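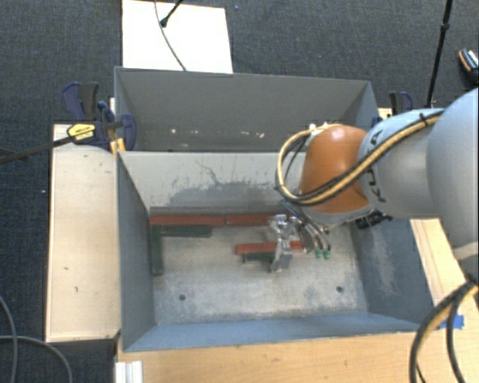 Bar placing by teleoperation: gallery from the Grarkis cell

The Grarkis cell is used to record an operator placing coloured bars in an open bin by remote control. The operator works from a hand controller beside the cell. Joint positions, gripper state and video are logged together, and the recordings are used to train a placing policy.

The set holds 1163 recorded runs. A further 191 were rejected at review, mostly for dropped bars or a gap in the joint log. Recording began in March. Damian Walczak and Irena Żak drove the arm; Wanda Lis reviewed the logs.

The task

The bars are red and green. The operator lays them flat, starting along the far wall, and works towards the near side of the bin. Bars may run parallel to a wall or at right angles to one another. A narrow seam between neighbours is accepted. A bar resting on top of another is not.

The order of colours is left to the operator. Early runs used a fixed order, and the trained policy then failed whenever the first bar offered was green. Those runs are kept in a separate folder and should not be mixed with the main set.

The arm and gripper

Cables are tied along the last link and carried round the orange wrist in a wide loop. The loop needs enough slack for a full turn of the wrist. Check it before each session with the arm at its lowest working height, then again with the wrist turned to both limits.

The metal gripper hides part of the row while it is down in the bin. Operators are asked to lift clear and look before the next approach. Pauses up to 2000 ms are left in the log; longer ones are trimmed by the Dradix script, which also writes the trim points to the header.

The bins

Two bins stand one behind the other, with clamps at the rear one. The front bin is scuffed on its walls and floor. It was not swapped for a clean one, as the marks give the policy a more varied background. If a bin does shift, stop the run, reset it and repeat the calibration.

Driving notes

Set the speed limit to level 4 for the approach and drop to the lowest level for contact. Come down vertically next to a wall. Slide the bar sideways only after it has touched the floor. Release, wait for the gripper state to change in the log, then lift. A run ends when the operator presses the stop key with the gripper above the rim.

Controller mapping and calibration sheet: Dorota Czarnecka. Page and captions: Lenuța Stanciu.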